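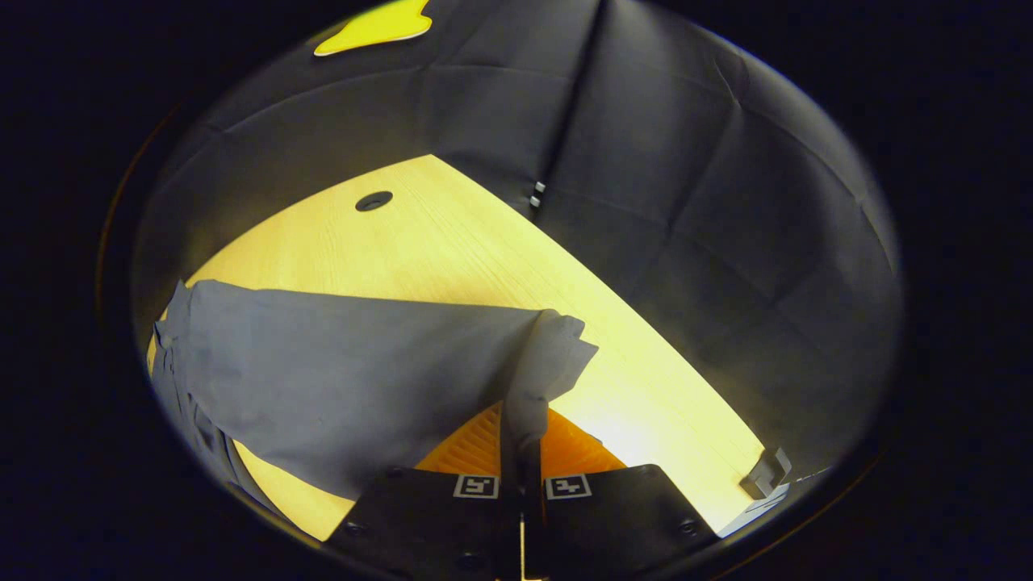
A reader commented under the last post that line drying is pointless in a humid apartment, and that cotton left on a rack overnight always ends up smelling of the rack. I disagree with the first half. The smell comes from drying time, and drying time depends mostly on air movement.

My setup is a folding rack from Moodley with 5 bars per side. For a month I loaded every bar and got the result the reader describes. Now I load alternate bars, keep the heavy items on the outside, and run a small fan at floor level, aimed along the bars. Aimed across them, the fan dries the first row and leaves the rest damp.

Spin speed matters more than I expected. The Zukine washer defaults to a low spin on its cotton cycle, and the setting resets whenever the machine is unplugged. At the highest setting a bath towel is dry in 4 hours with the fan on. At the default it needs the whole night.
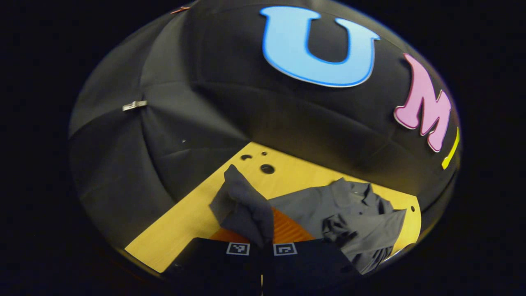
Thick seams are the slow part of any garment. A waistband can be damp long after the leg is dry, so I hang pants by the hem and turn the pockets out. Hoods get clipped open with 2 pins. Checking the flat part of the fabric tells you very little.

I have stopped using softener on towels. The Flerura bottle recommends a full cap per load, and with that dose mine absorbed less water after a few washes. Half a cup of white vinegar in the rinse has been fine so far, although I would check the washer manual about the rubber seals first.

Next I want to log the room humidity with the window open and closed. The sensor is due Monday.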